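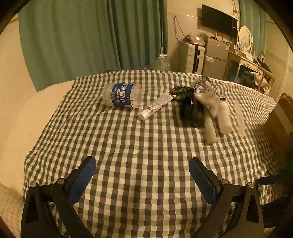
Muthoni Tanui
Gripper maintenance, Kunura bench, Baltport
Updated 7 February 2023

How to fix a gripper whose pads don't close square

Symptom: you squeeze, the fingers come in, and the object squirts out sideways like a bar of soap. Tubes are the worst. A squeeze tube lying diagonally on a gingham sheet is a fair test, and a water bottle on its side is a fair second one. Plush toys will tell you nothing. A plush toy can be picked up by anything, including a bad gripper.

Our tool spent most of June dropping things, and we blamed the operators, the software and the bedding, in that order. Lilian Khaemba finally put a straightedge on it. One pad was meeting the other at the heel only, with daylight at the tips. The pivot screw had backed out.

What to do:

1. Power off and take the tool off its mount. Caroline Simiyu has a bruised thumbnail if you want a second opinion.

2. Open the fingers fully and wiggle each one up and down. Any clunk is a loose pivot. Go by feel — a screw can look fine and still be loose.

3. Back the screw out, clean the thread, add one small drop of medium threadlocker, and run it in until the clunk goes. Stop there. If the finger drags, undo it a hair.

4. Close on a strip of paper at the tip, then at the heel. It should tug the same in both places.

5. If it still slips, look at the blue pads. A shiny patch means replace both, never one.

6. Leave it overnight, then try the tube again, 15 lifts.

Our log shows 1344 grasps between the last check and the first drop anyone wrote down. We now check at 1160. Shabani Mutiso wanted 1786, but he doesn't have to pick the things up off the floor.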